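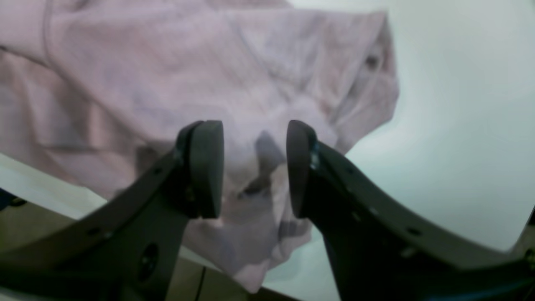 Laundry arm stoppage FAQ

I've been getting the same handful of questions since Tuesday, so I'm putting my answers on one page. I look after the folding arm at our Jomville site (the Bradov one) and I was standing right next to it when it quit.

What went wrong?

The arm kept pulling after a sleeve got snagged. It should have let go and backed off, and it did neither until I hit the stop button! The log shows three force warnings in a row, all ignored. Error 461, if you want to look it up. 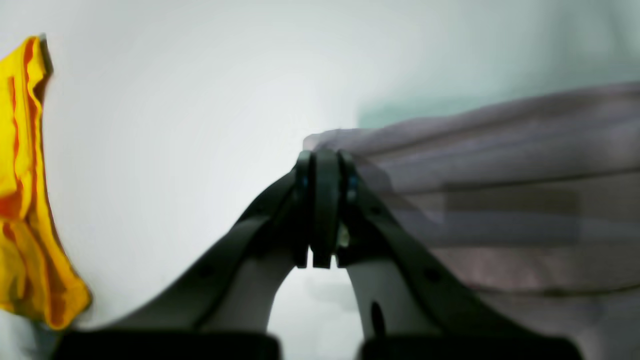
Was anyone hurt?

Luckily, everyone is fine. I was outside the marked area, and the only casualty was a seam on one sweatshirt.

Why did it ignore the warnings?

A Baketti software update in December put the force limit back to the factory setting, way too high for clothes. It had run 2,326 cycles since then without a snag, so we had no clue (my fault for not checking, I know).
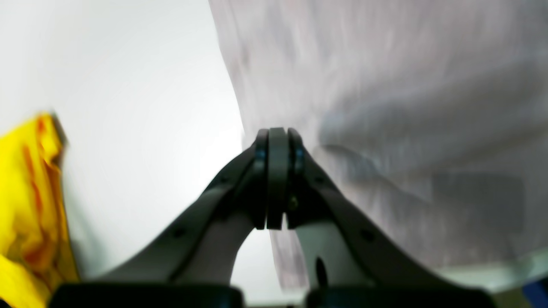 Gripper and fabric during folding work, Jomville

Can I clear the error myself and keep going?

Please don't. Press stop, stay behind the line and call me or Ayodele Nwosu. Never reach in to free a garment while the arm has power, even if it looks totally still.

Is the limit fixed now?

I've set it back by hand, and I'm going through all 49 saved settings in case something else got reset too.
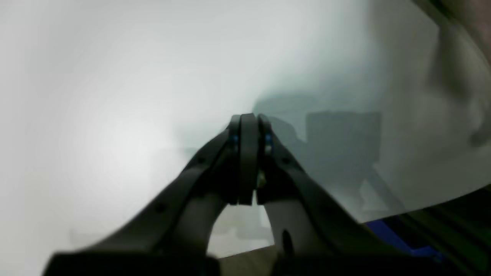 Khrystyna Symonenko wrote in to say the Sydorenko site had the same reset after the update, and that they now read the force limit out loud before every shift. I'm stealing that one.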